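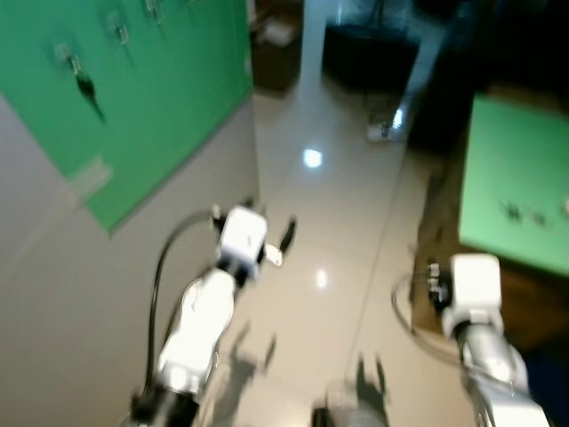

Polished tile is usually chosen for the wrong property. Rafail Ververidis has been laying, regrinding and repairing hard floors for most of his working life, and he says the classrooms and training rooms he is called to nearly always have the same finish: large light beige tiles, faint grout lines, a surface glossy enough to give back bright spots of light. "People look at the shine and think it means hard-wearing," he says. "Shine tells you how the top was finished. Wear is a matter of the body of the tile and the joint."

We met in December at the Duvton workshop of Kalogeropoulos, the flooring contractor where he runs the surface testing bench. The bench is a steel table with a gloss meter, a slip pendulum and a rack of offcuts labeled in pencil.

His first point concerned joints. A narrow joint in a color close to the tile makes a room look larger and hides small errors in setting out. It also leaves very little room for movement. "Two millimeters is what everyone asks for," he says. "With a ground and squared tile I will do it. With a tile that varies in size I won't, because the error collects and by the far wall you can see it."

Laying on the diagonal makes this harder. The cuts fall along every wall, and a wall that is out of true shows up as a row of triangles that slowly change size. Ververidis starts from two lines snapped through the middle of the room and lays dry for at least 8 tiles in each direction before mixing any adhesive. If the last cut at a wall comes out as a sliver, he shifts the whole grid.

Glare is the complaint he hears most often after handover. In a room with a wall board, the reflection of a ceiling lamp can sit exactly where a person looks when they lower their eyes from the writing. "They ask me to dull the floor. I ask them to move the lamp first, or put a diffuser on it – that is an hour's work. Honing a floor is a week, and you empty the room to do it."

When honing is needed, he works through the grits in order and stops well short of polish. He uses 100 grit only on stone, and only to remove lipping. Factory-polished porcelain is a different case. Its finish is thin, and grinding opens small pores that then take in dirt. He has seen floors come back gray within a term after being treated this way and left unsealed.

On furniture he is brief. Heavy wooden cabinets should stand on wide feet or felt pads, and they should be lifted when moved. Sand under a cabinet foot will mark a polished tile in one push. He keeps a sample at the bench with a single curved scratch in it to show clients.

For cleaning he recommends a neutral detergent, the Loveck type in his case, diluted more than the label suggests, then a rinse with clean water. Most dull floors he inspects have nothing wrong with the tile. "It is soap," he says. "Layer on layer. I take it off a square in the corner, and they ask me what product I put on it."

He is now comparing grouts for Biton, a training center with over 2,000 tiles on one level. The samples have to cure before he tests them.

Comments

marble_and_mortar
Agree on the dry lay. I'd go further than 8 on a diagonal if the walls are old.

Tess K.
Does the soap test work on a matte tile too? Ours looks patchy near the door only.

gridline
Patchy near the door is more likely grit than soap. Get a longer mat.

This site uses cookies to remember your settings and count visits. By continuing to read you accept their use. Manage preferences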